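Nomia finish second record at Filton, vinyl limited to 500

May 16, 2022

Nomia have completed work on their second full-length, a nine-track record titled Jerkov, and will release it through Daher at the end of May. The album was tracked at Filton, the former print shop where the band also rehearses, and was engineered and mixed by Tamer Jaber. It runs a little over half an hour. The vinyl edition is a single pressing of 500 copies on black, with a download code in the sleeve. There is a cassette as well, dubbed by the label, and the usual digital version.

The lineup is unchanged from the first album. Rima Shboul sings and plays guitar, Milagros Salinas plays bass, Shiuli Patwary is on drums, and Sawsan Chidiac plays second guitar and an analog monosynth that was used on one song last time and is now on most of them. Chidiac also sings lead on the closing track, "Return Feed."

The basic tracks were recorded live, with all players in the same room and the guitar amplifiers placed in the hallway behind a closed fire door. Jaber used two microphones on the kick drum and a single ribbon microphone above the kit, with a pair of omnis low on the far wall for room sound. There are no separate tom microphones on any song. Bass was taken from a direct box and from a 15-inch cabinet, and the two signals were aligned by hand before mixing. Vocals were added afterward, most of them in one evening.

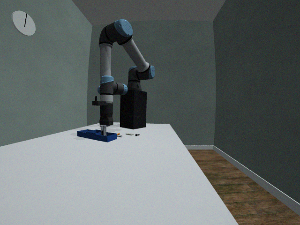

Everything went to half-inch eight-track at 15 inches per second, which left few spare tracks once the drums were down. The room microphones were summed to one channel at the time of recording, and that balance could not be changed later. Shboul said the band had asked for this. "On the first one we had forty channels and spent the winter muting things," she said. "With eight you pick the tom sound when you put the microphone up, and then you have it."

The tape was transferred to digital at 24-bit, 96 kHz for editing, though the edits were few. "Gauge," the longest song, is a splice of two takes recorded on different days, and the join falls on a cymbal hit before the last verse. The tempo drops slightly at that point. The band did not play to a click on any part of the session, and Jaber left the drift alone. On "Low Stock" the second chorus is several beats per minute faster than the first, and it suits the song.

Mixing was done on the desk at Filton with two spring reverbs, a tape echo and one stereo compressor across the main bus. Shboul's voice sits lower than on the debut and is mostly dry. The guitars are hard left and right throughout, Shboul on the left, and the synthesizer is kept in the center with the bass. That is a crowded place to put it. On "Offcut" the two instruments play the same line an octave apart for the whole verse, and on smaller speakers the bass more or less disappears into the synth. On a full-range system they separate cleanly.

The songs themselves are shorter than before. Five of the nine are under three minutes, and only "Gauge" passes six. Patwary's playing has moved away from the straight eighth-note patterns of the first album toward a heavier floor tom part, with the hi-hat left out for long stretches. Salinas uses a pick on every track and tunes to drop D on the first side. Anyone who came to Nomia by way of the early tape will recognize the approach to guitar, which remains trebly, dry and played close to the bridge, with very little sustain.

Lyrically the record deals for the most part with shift work. Shboul wrote the words to seven songs, Chidiac the remaining pair. "Clock Card" is a list of start times read over a two-note bass figure, and "Sister Plant" concerns a factory transfer that is announced and then called off. A lyric sheet is included with the LP but not with the cassette.

The lacquers were cut at 45 rpm, which the short running time allows. The sides are split after the fifth track, and each stays under seventeen minutes. A first set of test pressings was rejected because of a repeating tick near the end of side two, traced to the stamper. The second set was approved at the start of the month. Daher says the finished records have left the plant and that preorders will ship before the release date. The label does not plan a repress.

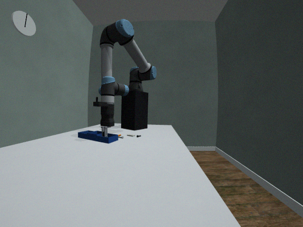 Live dates

Nomia will play the album in full at Filton on the last Saturday in May. Doors are at 7 and the band will be on by 9, with a solo set from Chidiac beforehand. Capacity is around 500, standing, and tickets are available from the label and at the door if any remain. The building has step-free entry from the yard side. Earplugs will be at the merchandise table.

The band will use its own backline and a four-channel vocal system, with drums and guitar amplifiers unamplified apart from the kick. Jaber will mix. The show will be recorded to two-track from the desk, although Shboul said there is no plan to release the result.

A short run of other dates is to follow in the summer, with cities and rooms still being confirmed. Salinas will miss the first two because of work, and Jaber, who played bass in an earlier version of the group, will fill in for her. The set for those nights will draw on both albums and will leave out "Offcut."

Track list

Side one: Clock Card / Low Stock / Tare / Sister Plant / Offcut

Side two: Gauge / Night Rate / Pallet / Return Feed

Jerkov is out on Daher on LP, cassette and download. "Low Stock" and "Tare" can be heard now on the label's page.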